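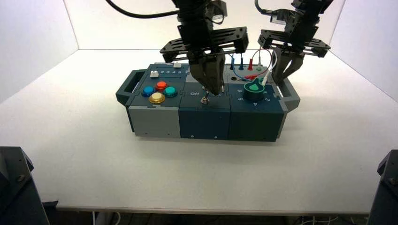
*La pinza izquierda sobre el interruptor de palanca del módulo central; la derecha, abierta, junto a los cables de prueba.*

**Acta de la reunión de pinzas, 5 de diciembre de 2022**

Asistimos Dalva Toledo, Po-yen Kuo, Reinaldo Cavalcanti y yo, Valquíria Godoy, que me tocó escribir otra vez. Odair Andrade avisó que no llegaba y mandó sus notas por correo (las leí en voz alta, con permiso suyo).

**1. Acta anterior**

Aprobada. Reinaldo pidió corregir que el controlador Privero se instaló en julio, y tiene razón, lo puse mal.

**2. Dedos Canness contra dedos Furkness**

Fue lo que más tiempo nos llevó, ¡y con gusto! Llevamos 622 intentos en el tablero de módulos sumando los dos juegos. Po-yen trajo la tabla y la fuimos mirando por tarea:

- Interruptor de palanca: los Canness van mejor. La punta es más fina y entra a la palanca sin rozar el collar roscado. Con los Furkness tuvimos 4 paradas por exceso de fuerza, todas bajando desde "Off".
- Botones grandes: empate. Dalva dice que para eso serviría hasta un palo, y no le discuto.
- Perilla giratoria: aquí ganan los Furkness, que resbalan menos sobre la punta verde. Con los Canness nos quedamos cortos entre el 4 y el 3 más veces de las que me gustaría.
- Cables de prueba: mal con los dos. Los cables se arquean hacia la perilla y el brazo derecho los engancha al entrar por detrás. Odair propone en sus notas aproximarse desde más arriba y con la pinza menos abierta. Me parece bien probarlo antes de tocar nada más.

El deslizador blanco lo dejamos fuera de la comparación, quedan pocos datos y no quiero sacar conclusiones de ahí.

**3. Placas de montaje**

Reinaldo insiste en que la placa del brazo izquierdo pesa demasiado y que eso se nota al frenar. Yo no lo noto, pero bueno, él mira las curvas y yo miro el tablero. Quedamos en pesarla y en repetir 30 intentos con la velocidad reducida. También habló de dar otra vuelta al cable grueso de ese brazo, que en los giros amplios tira un poco.

**4. Cámara**

Dalva probó el soporte Rocha. La vista le gusta, pero la pinza tapa la parte gris de atrás del módulo central en cuanto baja. Discutimos si poner una segunda cámara lateral y no llegamos a nada. Vuelve en la próxima.

**5. Tareas**

- Po-yen: separar en la tabla los fallos de agarre de los de control.
- Reinaldo: pesar la placa, repetir los intentos y revisar el cable.
- Odair: trayectoria nueva para los cables de prueba (se lo comunico yo).
- Dalva: presupuesto de la segunda cámara.
- Yo: pedir 3 juegos de almohadillas de repuesto, que los Furkness ya van gastados.

V. Godoy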